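What I Want From an Open Day

Mukura opened its workspace to the public on a Sunday, 23 Nov 2025, and I went. The notice promised household robots doing household work. I have been to enough of these events to expect a stage, a countdown and a machine that waves. Mukura had arms, a table, some clothes and a drying rack, and the staff went on working while we stood there.

I think more firms should do it this way, and I want to set out why, along with the parts I didn't like.

The task was laundry. It's a dull job and a hard one for a machine. A cup has a shape and keeps it. A sweatshirt has whatever shape it landed in. Everything at the table was ordinary: a basket of clothes, a black garment laid over the edge, clips and a hanger.

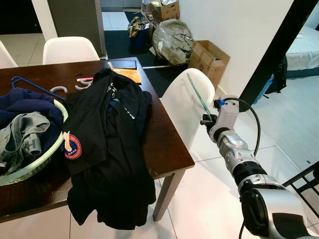

Jean Gourlay thought it was a poor use of an afternoon. She said she could have emptied that basket and had the lot hung up in the time it took one arm to get into position, and that a company asking for people's attention ought to show them something it can do better than they can.

I understand the complaint and I don't share it. If Mukura had picked a task the arms were already good at, we would have learned that Mukura can pick tasks. Speed was never going to be the interesting part. I wanted to see where the arm slowed down, and how the people in the room behaved when it did. Murdo Shearer, who ran the session, told us before anything moved that we would see failures. He then let us see them. A sleeve got away twice. He logged each try on a laptop and started the next one.

Compare that with the Clatholm demonstration in May. Clatholm put its robot behind glass, in a booth with a fitted floor and its own lighting, and it folded the same square towel for 12 minutes. It did it well. I came away knowing that the robot could fold that towel, in that booth, with that light.

My view is that the room matters as much as the machine. A home is full of things that have nothing to do with the job, and the robot has to deal with all of them. At Mukura the table stood within sight of a kitchen, with a gray refrigerator that had small colorful things gathered on top of it. The tabletop was glossy enough to throw back a bright white spot from the light overhead. Shearer said reflections like that are a nuisance for cameras, and that he leaves them alone on purpose. I believe him, and I would like other firms to be asked about it.

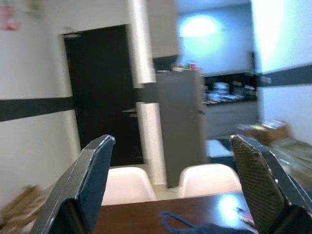 Numbers are the part of any demonstration I trust least. Mukura's handout gave 2,106 recorded attempts at laundry tasks. It did not say how many had worked. I asked, and Shearer said the figure depends on what you count as a finished shirt, then gave me three different definitions. That is a fair answer for an engineer to give a visitor who has time to listen. It is no good on a handout. If you print the attempts, print the successes next to them, with the definition you used, even if the result is embarrassing. Clatholm, for the record, printed "almost 2,000" and left out the same thing.

My second complaint is about who gets to stand close. We were let in through the afternoon in small groups, and the people at the front were mostly in the trade. The ones who would gain most from a machine that hangs up washing, people with bad shoulders or stiff hands, were at the back if they had come at all. Lorna Pringle has arthritis and asked the best question of the day, whether the thing could hand her a shirt instead of hanging it. The answer was that they hadn't tried.

The hanging itself was worth waiting for. It takes two arms, one to manage the hanger and one to keep hold of the shirt, and each has to allow for what the other is doing.

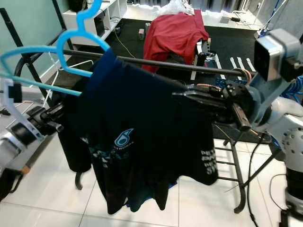
People do this without looking. You hold the shoulder, tip the hanger, feed it in, and your hands sort out the rest by feel. Watching it broken into separate moves made me think about how much of housework is never written down anywhere, and how much of it somebody now has to work out move by move.

I don't know if Mukura will ever sell a robot. Shearer wouldn't give a date and I was glad he didn't. Uvholm is planning an open day of its own next, and I've written to ask them for the same conditions: real clothes, a room with things in it, the success count on the wall, and chairs near the front for people who need the help. They have said yes to the chairs.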